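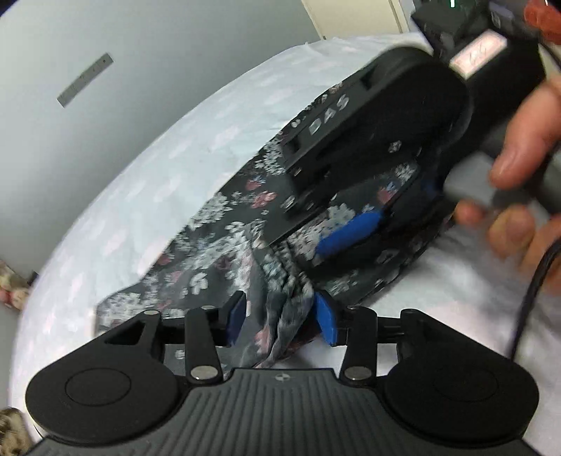 I run a little alterations and mending shop called Kerer, and I need another pair of hands — mostly for hems, zippers and the endless bin of jeans that people want let out, taken in or patched at the knee.

The job is 2 days a week to start, going up in November when everyone remembers they own a winter coat. You'd be working with me and my aunt's old machine, which is loud and a bit moody but sews through denim like butter. I'll teach you the fussy stuff! What I can't teach is patience, so please bring some.
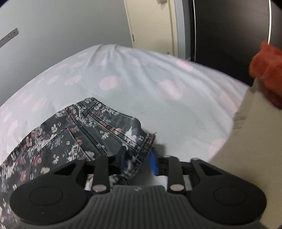
Prints are my weak spot, I'll admit. If you can match thread to a busy fabric without sighing, we'll get along fine. It also helps if you can fold neatly, talk to customers and read my handwriting (my sister gave up years ago).

You don't need a certificate. Bring something you've sewn or fixed, even if it came out crooked, and we'll look it over together.

**Drop in:** Sat 6 April, any time after 8, at the Prakstead Street door. Ring twice — the bell sticks. Ask for me, Fotini Kokkinos. If you can't make it that day, leave a note with your number in the mailbox and I'll call you back in the evening.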